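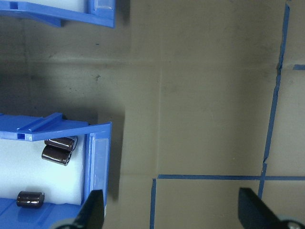 오피니언 | 부품 보관

소량 부품 보관함, 라벨보다 바닥을 먼저 봐야 한다

부품 보관함에 관한 논의는 대개 라벨에서 시작해 라벨에서 끝난다. 품번 체계를 어떻게 잡을 것인가, 바코드를 붙일 것인가, 글자 크기는 얼마로 할 것인가. 필자도 오랫동안 그렇게 일했다. 그러나 수리실 재고를 다시 정리하면서 생각이 바뀌었다. 소량 부품 보관에서 손실과 오류를 결정하는 변수는 라벨 앞면이 아니라 통 안쪽, 특히 바닥과 충전재의 처리 방식에 있다.

파란색 플라스틱 보관함은 어느 작업장에서나 볼 수 있다. 앞면에 투명한 라벨 창이 있고, 테두리가 두꺼우며, 바닥에는 성형 홈이 나 있다. 큰 부품을 담는 용도로는 나무랄 데가 없다. 문제는 이 통에 작은 원통형 부품 몇 개만 넣을 때 생긴다. 통의 용적에 비해 내용물이 지나치게 작으므로 많은 작업장이 안쪽에 흰색 폼 블록을 넣어 뒤쪽 공간을 메운다. 부품이 앞으로 모이고 찾기도 쉬워진다는 논리다. 절반은 맞는 말이다.

나머지 절반을 따져 보자. 폼을 넣으면 통 안에 높이가 다른 두 개의 면이 생긴다. 폼의 윗면과 플라스틱 바닥면이다. 원통형 부품은 두 면 어디에나 놓일 수 있고, 실제로 그렇게 놓인다. 갈색 슬리브를 씌운 전해 커패시터처럼 생긴 부품 세 개가 한 통에 있다면, 둘은 폼 쪽에 겹쳐 있고 하나는 폼 앞 바닥에 누워 있는 식이다. 급하게 손을 넣은 작업자는 위쪽의 둘을 먼저 본다. 그리고 재고표에 둘이라고 적는다.

사소한 오차로 보일 수 있다. 필자가 관리하는 Hollthorpe 수리실의 등록 품목은 583종이고, 지난 12월 실사에서 확인한 수량은 모두 1,625개였다. 품목당 평균이 세 개에 못 미친다. 이런 재고에서 한 개의 오차는 대량 재고의 한 개와 무게가 다르다. 세 개가 두 개로 기록되면 발주 기준선을 건드리고, 필요하지 않은 주문이 나간다. 반대로 이미 쓴 부품이 남아 있는 것으로 기록되면 수리 일정이 밀린다. 수량이 적을수록 보관 구조가 기록의 정확도를 좌우한다.

라벨을 중시하는 쪽의 반론은 알고 있다. Kunbridge에서 자재 관리를 맡고 있는 Panya Phetsri는 필자의 초고를 읽고, 충전재의 형상보다 품번 오독이 훨씬 큰 사고를 낸다고 답해 왔다. 정격 전압이 다른 커패시터를 잘못 꺼내면 수량 오차와는 비교할 수 없는 결과가 나온다는 것이다. 옳은 지적이다. 다만 오독은 작업자가 부품 표면의 표기를 다시 확인하는 절차로 걸러낼 수 있다. 반면 시야에서 벗어난 부품은 확인 절차의 대상조차 되지 않는다. 두 오류는 성격이 다르므로 대책도 따로 세워야 하며, 하나를 이유로 다른 하나를 미룰 수는 없다.

폼 자체의 재질도 짚어야 한다. 전자 부품 주변에서 쓰는 흰색 폼이 모두 같은 물건은 아니다. 포장 완충재로 들어온 폼을 잘라 쓰는 곳이 많은데, 일반 발포재는 마찰로 정전기를 띠기 쉽다. 알루미늄 전해 커패시터는 반도체 소자만큼 정전기에 민감하지 않으므로 당장의 피해는 드물다. 그러나 보관함은 품목이 바뀐다. 오늘 커패시터가 든 통에 내년에는 MOSFET이 들어갈 수 있고, 그때 폼까지 함께 교체하는 작업장을 필자는 거의 보지 못했다. 재질을 모르는 폼은 통에 넣지 않는 것이 원칙이어야 한다. 흰색이라는 사실은 대전 방지 여부에 대해 아무것도 말해 주지 않는다.

바닥의 홈도 같은 맥락에서 볼 문제다. 성형 홈과 돌기는 통의 강성을 높이지만, 지름이 작은 원통은 홈 방향으로 정렬되거나 돌기 사이에 걸린다. 눕혀 놓은 부품은 통을 꺼내고 밀어 넣을 때마다 구르고, 단자가 짧은 부품은 금속부가 벽에 닿는다. 한두 번은 문제가 되지 않는다. 수년간 반복되면 슬리브가 긁히고 표기가 흐려진다. 라벨을 아무리 잘 붙여도 부품 자체의 표기가 지워지면 통에서 나온 뒤에는 식별할 근거가 없다.

필자의 주장은 다음과 같다. 첫째, 한 품목의 보유량이 적으면 큰 통에 폼을 채우기 전에 통의 규격부터 줄여야 한다. 폼은 공간을 없애는 재료가 아니다. 남는 공간의 모양을 바꿀 뿐이며, 그 모양이 부품의 치수와 맞지 않으면 새로운 사각이 생긴다. 둘째, 규격을 줄일 수 없다면 폼을 바닥 전체에 깔아 면을 하나로 만들어야 한다. 원통형 부품이라면 지름에 맞는 홈을 파서 한 개씩 눕힌다. 홈이 네 개인데 부품이 세 개면 빈자리가 눈에 들어온다. 셀 필요가 없다.

셋째, 극성과 방향을 통일해야 한다. 전해 커패시터는 극성이 있는 부품이고, 보관 방향은 전기적 성능과 무관하다. 그래도 모든 부품의 표기를 같은 쪽으로 두면 꺼내는 순간 정격을 읽을 수 있다. 표기가 아래로 돌아간 부품은 손으로 돌려 봐야 하고, 바쁜 날에는 그 동작이 생략된다. 앞서 Phetsri가 우려한 오독도 상당 부분 이 단계에서 발생한다고 필자는 본다.

비용 문제는 솔직히 인정한다. 품목마다 폼을 재단하는 작업은 번거롭고, 품목 교체가 잦은 곳에서는 재단한 폼이 금세 무용지물이 된다. Oltix의 수리 부서처럼 계약에 따라 취급 기종이 계속 바뀌는 환경이라면 전면 도입은 권하지 않는다. 이 경우에는 칸막이가 있는 얕은 트레이를 통 안에 넣는 편이 낫다. 트레이는 품목이 바뀌어도 남고, 바닥의 홈 문제도 함께 해결한다. 필자의 수리실에서는 트레이와 재단 폼을 섞어 쓰고 있으며, 한 통을 바꾸는 데 약 4분이 걸린다. 전 품목을 한꺼번에 바꿀 이유는 없다. 단가가 높거나 조달 기간이 긴 부품부터 손대면 된다.

라벨 창은 그다음이다. 광택이 있는 투명 창은 조명 각도에 따라 반사가 생겨 글자를 가린다. 무광 필름을 붙이거나 조명 위치를 옮기면 해결되는 문제이고, 이미 여러 작업장이 그렇게 하고 있다. 통 안쪽에 대해서는 그만큼의 관심이 없다. 실사표 양식에도 품번과 수량 칸은 있지만 보관 상태를 적는 칸은 없는 경우가 많다. 필자는 지난 실사부터 비고란 옆에 바닥과 충전재의 상태를 적는 칸을 추가했다. 다음 실사에서는 이 칸의 기록과 수량 오차를 품목별로 대조할 예정이다.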